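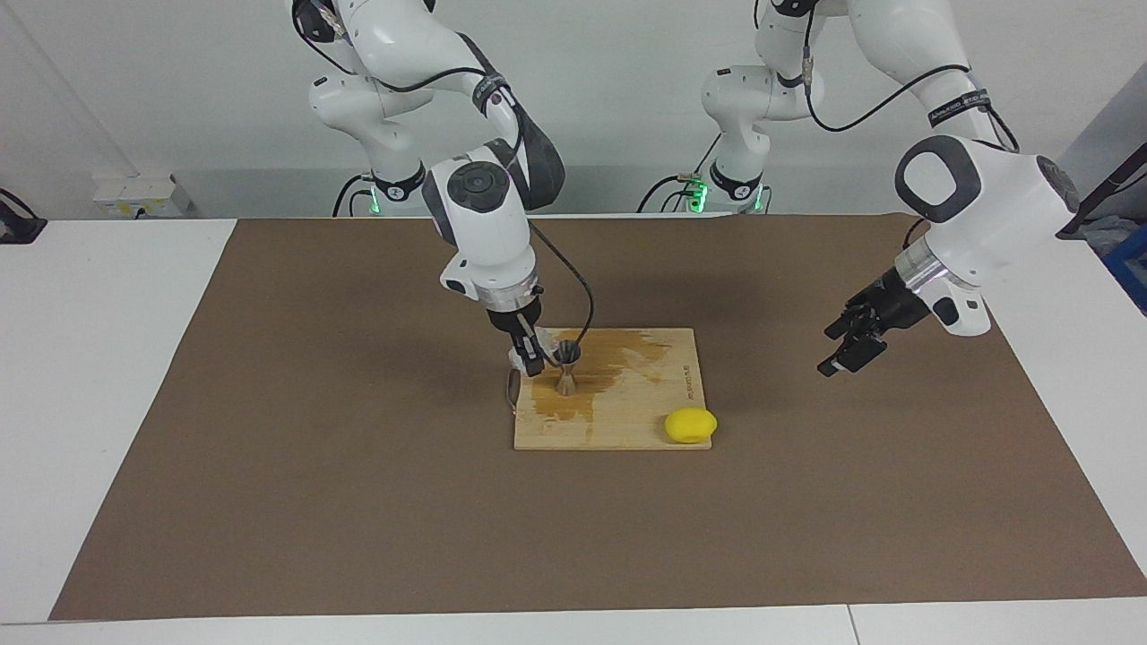

Rajitha Kodikara told us she would sooner give up the good knives than the table covering, as a knife can be sharpened and a stained table stays stained. Her comment came early in the Tritora interviews and shaped the way we coded the rest of them. We had started with a single category for "protecting the surface" and had to split it in 2. Some people were protecting the table from the food. Others were protecting the food from the table, and they used different materials to do it.

4.3 Coverings, boards and the shared table

The written responses (n = 621) came from people who cook in community kitchens, hall kitchens and rented benches in and near Bratance. Most did not own the surface they worked on. This matters for what follows. At home, a scratch or a beetroot stain is a private annoyance, and respondents described living with it for years. In a shared kitchen the same mark becomes a question of who did it and whether the bond will be returned.

Paper was often chosen for messy jobs such as peeling, icing and dusting with flour. People liked that it could be bundled up with the scraps inside it. They disliked the way it moved. Taping the corners was common at Tritora and discouraged at the Custeck hall, where tape had lifted the finish on an older table. Several respondents there weighed the paper down with jars or folded it under at the ends. Oilcloth came up mainly among older respondents, who wiped it down and rolled it up for storage.

The cutting board was treated differently. Few people spoke of it as a covering at all, although it does the same work over a smaller area. Ashraful Weerakoon described the board as "the bit of the table that's mine", and brought his own in a cloth bag even when the kitchen supplied them. Wooden boards were preferred for bread and vegetables. For raw meat the answers were divided, and in free text they were sometimes quite heated. We did not set out to test hygiene and make no claim about it here.

Placement was more regular than we had expected. Respondents tended to set the board square to the edge they stood at, with space left on either side for whole and cut food. Figure 2 has a board lying lengthwise in this way.

Figure 2. Rectangular light wooden cutting board on a brown surface.

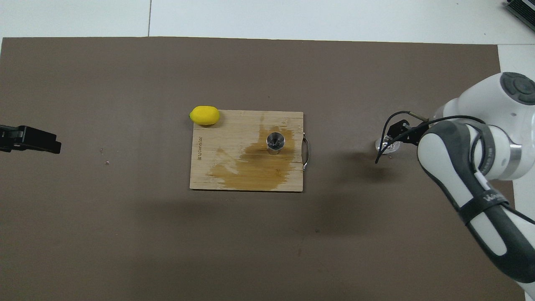
Left-handed cooks reported the same habit with the sides reversed, so the cut food collected on the left. Where benches were narrow this led to collisions between neighbours, and the Custeck roster was changed in September to give end places to those who asked for them. In-ho Choo objected to the change in his interview. He felt that end places should go to whoever arrived first.

Slipping was the most frequent complaint about boards. The usual remedy was a damp cloth underneath, which works poorly over paper because the paper softens and tears. Cooks who wanted both had to choose an order, and most laid the paper beside the board instead of under it. A smaller group used a rubber mat. The mats were shared, and at Custeck they were kept in a drawer with the tea towels and often went missing.

Responses to the cleaning questions are harder to read. The item asked for a rating out of 100, and many people gave no number but wrote a comment about the sink. We have kept those comments for Section 5 and left the ratings out of the analysis.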